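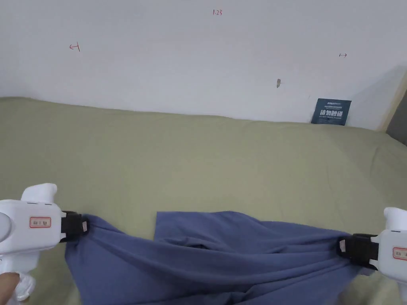 Cloth has no fixed shape, and most of the software at Kwiatkowski was written for things that do. The company's older planner, built for boxes and bottles, begins by asking where an object is and which way it faces. A shirt dropped on a bed doesn't have a good answer to either question.

Chenxi Kang runs the perception side of a project called Girnden, which is meant to fold laundry with two arms. Her group threw out the pose estimator last July. In its place is a network that takes head and wrist video and puts out short bursts of motion for both grippers, learned from people doing the same job with grippers in their hands.

"We spent two years trying to model the fabric," she says. "The model was fine. It was just always behind the fabric."

The hard part now is timing. When two jaws pull on one piece of cloth, each hand's motion depends on the other's. If the left record runs even slightly late against the right, the network learns a tug that never took place. Fiachra Hayes wrote the tool that lines the streams up, Trirnden, and it has become the piece of code everyone complains about and everyone uses. It resamples both hands and the video to 60 steps a second, then checks the distance between the jaws while both are closed on the cloth. If that distance grows by more than the fabric could stretch, the recording is flagged.

In the first month it flagged nearly 14 percent of what came in. Hayes assumed his check was wrong. Most of the flags traced back to a clock on the left gripper that drifted as it warmed up, and the fix was 4 lines long.

Folding also exposes a problem with labels. Nikola Stępień, who cleans the recordings, used to mark the start and end of every fold by hand. Two people marking the same clip rarely agreed, because a fold has no clear first moment. She now marks only when a jaw closes or opens, and the software works out the rest.

Control is handled by a separate program, Kivness. It takes the motion bursts and smooths the joins between them, and it limits how hard the arms may pull against each other. Zdzisław Pawlak set that limit by ruining a stack of pillowcases. He wants it to vary with the cloth, and so far it doesn't. A towel and a thin blouse get the same ceiling, so towels come out a little slack.

Pawlak and Kang disagree about what to do next. He would like force readings from the fingers fed straight to the network. She thinks the creases already carry most of that information and would sooner spend the time on more fabrics. The next release, due in July, has room for one of the two.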